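Dorkent Wall Colors: a small open dataset of house paint as it dries, fades and gets touched up

README, version 2
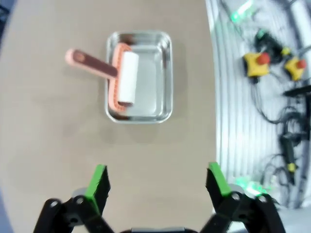

Welcome! Dorkent Wall Colors is a table of color readings taken from painted interior walls, together with the notes people kept while they were painting them. It started as a private spreadsheet. Güven Öztürkmen wanted to know why the touch-up in his hallway never matched the wall around it, even with paint from the same can, and he began writing down readings. Then Sibel Türkmen did the same for her kitchen, and the two spreadsheets got merged one long evening, and we have been adding walls ever since.

We love this little dataset and we hope you find a use for it. If you do, please write to us, we read everything.

What you get

walls.csv — one row per wall, 143 rows
readings.csv — one row per color reading, 849 rows
notes.txt — the painters' own notes, lightly cleaned up
rooms.csv — window direction, ceiling height, what the room is used for
CHANGES — what moved between version 1 and version 2

All files are plain text, comma separated, UTF-8. No special software needed. A spreadsheet program opens all of it, though do tell it to treat wall_id as text or it will eat the leading zeros (Tarık lost an afternoon to this).

How the readings were made

Each reading is a lightness value and two color values, taken with a handheld color meter held flat against the wall. We used the same meter for every wall in the set. Lilian Langat checks it against a white tile before each visit and writes the tile reading in the tile_check column, so you can correct for drift if you are fussier than we are. The drift is small, but it's there, and we left it in.

Every wall has a first reading on bare primer where we could get one. After that comes a reading once the last coat was dry to the touch, and then return visits whenever the household would have us. The gaps between visits are uneven. Please use the days_since_coat column and don't treat the visit number as a clock!

We read each wall at chest height, away from switches and door frames, and we go back to the same spot. A pencil dot marks it. If the dot got wiped off, the spot was measured again from the corner and the row has a 1 in respotted.

Columns in walls.csv

wall_id: four characters, keep as text
town: Dorkent or Firkska
finish: flat, eggshell, satin or semigloss, copied from the can
coats: number of coats over primer
applied_with: brush, roller, sprayer, or mixed
primer: yes, no, unknown
color_family: our own rough grouping, chosen by eye, so argue with it all you like
touched_up: yes if any part of the wall was repainted later
painter_notes: yes if there is an entry in notes.txt

Columns in readings.csv

wall_id
visit
days_since_coat
L, a, b
tile_check
respotted
light: what lamps or daylight were on in the room. The meter brings its own light, so this should not matter, but Wilfredo Dalisay asked for it and it has been handy for finding typing mistakes.

The touch-up walls

These are the fun part. There are 79 walls with a touched-up patch, and for those we have readings on the patch and on the old paint beside it. Look for wall_id values ending in T for the patch. The same id without the T is the older paint.

A few things jumped out at us right away. Patches put on with a brush over a rolled wall tend to look different from the side even when the numbers agree, because the surface is smoother and throws light another way. Our meter can't see that. The painters could, and they said so at length, so do read notes.txt next to the numbers. Flat paint hides patches far better than satin in our set. Deep reds are hard. We would be thrilled to see somebody take a proper look at the reds.

Known problems

Firkska is thin. Most walls are in Dorkent, and the Firkska ones are nearly all bedrooms.

South-facing rooms are overcounted. People with bright rooms seem to like talking about paint.

The semigloss group is mostly trim color used on bathroom walls. Don't compare it to the flat group without thinking about steam.

Wall 0089 was painted over between visits by a very cheerful tenant in a completely different color. We kept it. Filter it out unless you enjoy surprises.

Some notes were written in Turkish and put into English by Sibel. The originals are in the folder called notes_original. If you read both, tell us where the English could be better — she is keen to hear it.

Privacy

There are no names, street addresses or phone numbers in the files. Every household agreed to share its readings. Please don't try to work out whose kitchen is whose.

Using it

You may copy, change and share the data, for school, work or your own hallway. Please credit "Dorkent Wall Colors" and say which version you used. If you fix something, send us the fix so everyone gets it.

Version 2 was put together on 24/06/2018. The next round of visits is planned for August, when we hope to add the Clarkside apartments and fill in some of those missing primer readings. Lilian is keeping the list of walls to visit. If you are about to paint a room in Dorkent or Firkska and can stand having us come by before the first coat goes on, get in touch with her first, and please save the can label!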